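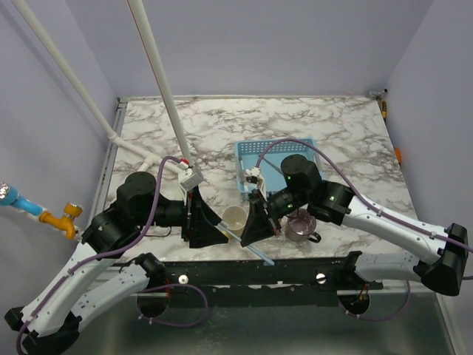 Two robot arms over a white marble-patterned countertop.

Family river trips to run through end of September

The town of Trekden will keep its family rafting program open through the end of September this year, four weeks longer than last season. The trips run on the lower stretch of the Stukudden River and are meant for families with children age five and up.

Pylypenko River Trips, which holds the town permit for the lower river, said 1,782 people took the family float this summer, compared with 1,036 the year before. Most of them came in July, when the company was turning people away on weekends.

"We had parents calling in June and getting told the first open seats were three weeks out," said Corey Baxter, who manages bookings for the company. "Most families don't plan that far ahead. They get to town, the kids see the river, and they want to go tomorrow."

The longer season is aimed at families with children too young for school and at visitors from places where classes start later. Trips in September will leave once a day at 10:30 a.m. from the landing behind the Ruretia campground. The afternoon departure ends with the summer schedule.

The float takes two and a half hours, including a stop at a gravel beach where children can wade and eat lunch. There is one short section of small rapids near the old ferry crossing. Children under eight must ride in the center of the raft through that part. Life jackets and helmets are included in the price. Lunch is not.

Adult tickets stay at $45. Children's tickets drop to $20 for the September trips. Families of four or more who book together can park at the landing without paying the day fee.

Water levels are the main question. The river usually runs low by late summer, and last year two weeks of trips were canceled when rafts began dragging on the bottom above the ferry crossing. Baxter said the company will check the gauge each evening and call anyone booked for the next morning if the trip is off. Customers can take a refund or move to another date.

"Please give us a phone number that works while you're traveling," he said. "Last year we left a lot of messages on home phones."

The Ruretia campground will also stay open for the longer season. It has 137 sites, 12 of them set aside for tents only. The camp store will close at 6 p.m. instead of 9 p.m., and the playground and shower building will keep their summer hours. The swimming area will be open but without lifeguards.

The shuttle from downtown Trekden to the landing will run on Thursday through Sunday only. On other days families will need to drive or walk the river path, a flat two miles that is paved as far as the footbridge. Strollers can be left at the landing office during the trip.

Booking for the September dates is open now at the landing office and by phone. Walk-up seats will be sold after 10 a.m. if there is room on the raft.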